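Take the side off

I think everyone who owns a desktop computer should open it up at least once, and I think they should do it while it still works. Waiting until something breaks is the worst way to meet the inside of a machine. You're cross, you're in a hurry, and every cable looks like the one that will ruin your week.

I came to this late. For years the big tower under my desk in Cemdale was a box that hummed, and I treated it the way I treat a boiler. Then the hum turned into a roar one Wednesday evening, I took the side off with the manual open on my knee, and found a blanket of grey fluff over the fan. Ten minutes with a soft brush and it was quiet again. I was ridiculously pleased with myself. I sat there until well past bedtime, just looking at how it all fitted together!

What nothing in the shops prepares you for is how readable an old office workstation is. These were made to be serviced by people with forty others to get through before lunch, and it shows. The screws you're meant to undo are a different colour from the ones you should leave alone. The memory clips are white, the slots are black, and you can tell from across a table whether a clip is up or down. A big case laid on its side is a workbench in its own right, with room for a whole hand and most of a wrist. Compare that with a modern laptop, where I once lost an entire afternoon to a battery and a strip of glue.

The processor socket is my favourite bit. People are frightened of it, and fair enough – those contacts are very fine and they don't forgive a dropped screwdriver. But the mechanism itself is lovely. You press the little lever down and out, it swings up, and the frame lets go. It's the same satisfaction as a good suitcase catch.
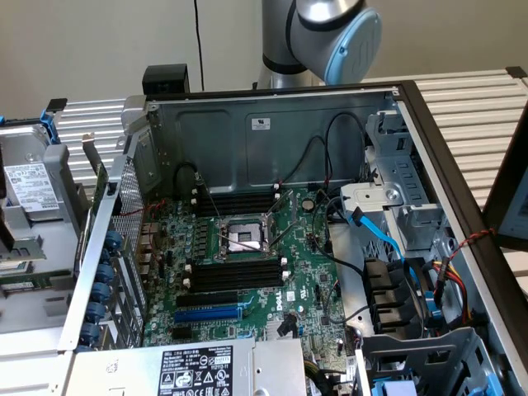
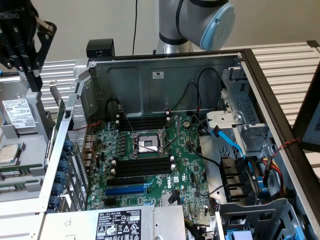 With the socket bare and the lever up, a board like this Dell one makes sense in a way it never does when a great lump of cooler is sitting on top of it. Memory on both sides of the processor, expansion slots further down, the drives off in their own metal cage. It's laid out like a small town.

Seraina Grabner wrote to me after I'd said some of this in the Skarunance newsletter, and she wasn't having all of it. Her view is that I make it sound too easy, and that a beginner should stop at dust and memory and leave the processor alone. She has seen 2 boards lost to bent pins, both belonging to careful people, and she thinks an anti-static strap and a clear table matter far more than enthusiasm. She also pointed out that a spare board for an older tower can take weeks to find.

I've come round to half of that. The strap, yes, and I should have said so. Unplug it at the wall, too, and put a cap over the socket if you're leaving it open while you go and make tea. But I still want people to see the processor come out, even if somebody steadier is doing the lifting. Memory is a fine first job, and I'd start anybody there, but it's the socket that makes them lean in.

So if there's a retired tower in your loft or a cupboard at work, ask whether you can have it for an evening. Clear the dining table, find a saucer for the screws, and take a picture of the cabling before you pull anything. Mine is due another brushing in June and I'm already looking forward to it.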